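Give me the messy bed over the clean bench

I have been arguing about fruit since June, and I'd like to lose fewer friends over it, so let me put my side down in one place. The question is what kind of examples you should feed a robot that's learning to pick things up. My answer is ordinary ones, from ordinary rooms, done by hand with a gripper you hold yourself.

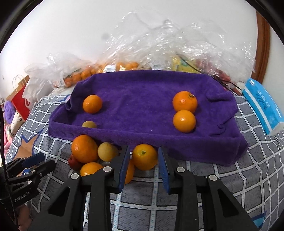

Oranges, a purple towel and a hand-held gripper, twice over. 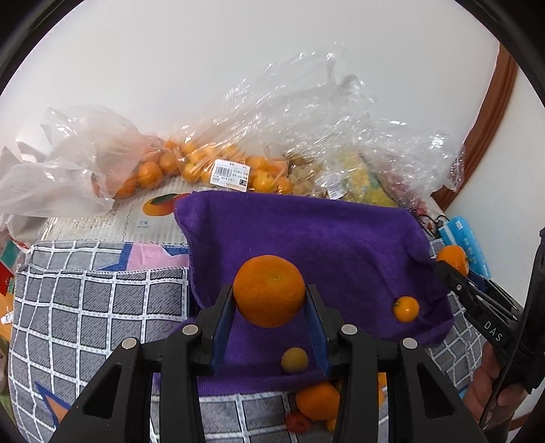 Tyra Hellström, who runs training at Pekavier and is much more patient than I am, would rather have a bare table, one kind of fruit and a fixed starting spot. Her last set had 1465 grasps in it and every single one was tidy. Lovely to scroll through! But when they tried the model on a kitchen counter at Moen, with a dishcloth bunched up under the lemons, it kept closing on cloth. It had never met cloth. How would it know?

A soft surface changes everything about a pick. Fruit sinks a little, rolls into a fold, hides behind its neighbor, and your wrist sorts all that out before you've had time to think about it. That sorting out is what I want recorded. I'd take 156 grasps like that over 813 on a bare table, and yes, I've said so in meetings, loudly.

Tyra's fair point is that messy sets are a pain to check. When a grasp fails you can't tell if it was the towel, the light or the person's tired arm – and arms do get tired, I'm useless after 4 o'clock. She's right that somebody has to label all this, too, and it's usually somebody junior.

So keep a small clean set for finding bugs. Fine by me. Just don't train on it alone and then act surprised when the thing meets a blanket. I'd also leave the fumbles in, marked as fumbles, because the second try after a slip teaches more than a perfect first one. Tyra still wants them cut, and we're having that fight next.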